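Call for participants: how do we live with our clothes?

Jan 27, 2022

Mosoti is looking for people in Skuvthorpe who want to take part in a study on everyday clothing. We would like to learn how long people keep a garment, how often they wash it, and at which moment they decide that it is finished. The study is paid for by Tedico and carried out by our small team.

You do not need to be interested in fashion. Many of the people who wrote to us in the first round said that their wardrobe is too boring for research. Please apply also if you think so.

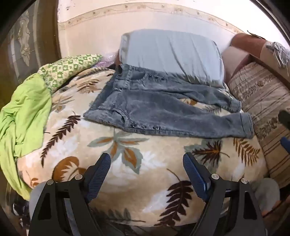 2 min read

What we ask from you

You choose five garments which you wear often. A pair of gray jeans is fine, and so is a work shirt or an old sweater. For each of them you fill in a short form at the start, and after that you write a few lines in a diary every time you wear, wash, repair or lend it. Most entries take one or two minutes. The diary is on paper or online, as you prefer.

The diary period ends in June. After it we invite you to one talk of 50 minutes, by telephone or in our office above the Multudine library. The talk is in English, but you can bring somebody who helps you with the language.

Who can apply

– You are 18 or older and live in Skuvthorpe or in the villages near it.
– You do your own laundry, at least most of the time.
– You did not take part in the first round, where we collected 1403 diary entries.

We have still too few answers from people who work at night and from households with small children, so we are especially happy to hear from you.

What you receive

Each person who completes the diary and the talk gets a payment of 50 dollars. If you stop earlier, you do not have to tell us the reason, and we delete your entries if you wish. Your name is kept apart from the diary and will not be given to Tedico.

How to apply

Write a short letter to Mosoti, Box 362, Skuvthorpe, or leave it at the library desk. Please tell us your age, your kind of work and how we can reach you – a telephone number is enough. We answer every letter within two weeks.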